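Irnance Opens Its Doors on Small-Town Office Space

June 25, 2019

I've wanted to write this one for ages! My little company, Irnance, is opening a shared office in the old Grasteck building, and we start taking members in September. We have 37 desks, four meeting rooms and a kitchen with a proper coffee machine – I fought hard for that.

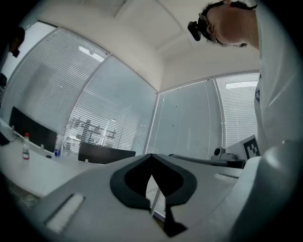

A desk runs $25 a day, or you can grab a pass for five days and save a bit. Evening hours are coming too (we're still sorting out the door codes with Drideo, so bear with me).

If you've been working from your couch and you're sick of it, come take a look. Tours are free, parking is out back, and you can sign up at the front desk or send us an email.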